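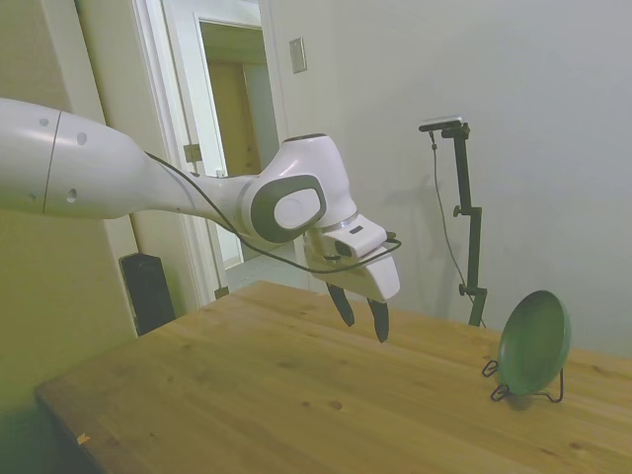 # Part-time proofreader wanted for local recipe and memory book (Firkby)

We are a small publisher in Firkby and we are looking for one proofreader for a book we want to print in May. The working title of the book is *Cai*, after the street where most of the stories come from. It has recipes, short family memories and letters, sent to us by people who live in the town or used to live here.

The manuscript has 300 pages at this moment. It may become a little shorter, but please plan for the full number.

## The work

You will read the whole text two times. The first reading is for spelling, punctuation and repeated words. The second reading is after the layout, when we need a person to look at page numbers, headings, broken lines and the index.

In the recipes we ask for special attention. Many of them were written by hand and typed later by somebody else, and there are mistakes in the amounts. If a cake asks for seven spoons of salt, we want you to stop and ask us. Please do not correct such things alone. We will write to the family and wait for the answer.

The memories should keep the voice of the person who wrote them. Several authors did not grow up with English, and their sentences are sometimes unusual. We like them so. Correct what is wrong or what a reader cannot understand, and leave the rest.

## Hours and pay

- 16 hours a week, for seven weeks
- You choose the hours yourself, but we have one short call every week at 4 p.m.
- Work from home, or at our office, where a desk is free in the mornings
- The pay is by the hour. We tell the rate in our first answer to you, before any test or interview.
- The second reading is done on paper. We send the pages by mail and pay for the return.

## Whom we are looking for

You have proofread at least one longer text before. It can be a book, a thesis, a club magazine or a church newsletter. A diploma is not necessary. You know American spelling well, and you can work with comments in a shared document.

It is good if you cook sometimes. If you read Welsh, please mention it, as a few letters have Welsh lines in them.

## How to apply

Send us a letter of one page at most and tell us what you have proofread. Add two pages of your work if you are allowed to show them. We do not need a photo or your date of birth.

By mail: Fevix Books, P.O. Box 1077, Firkby. You can also leave the letter at our office in the mornings.

We answer every letter, also when the answer is no. From the people who write to us we will invite a few to do a paid test of three pages.

Applications are open until the end of February.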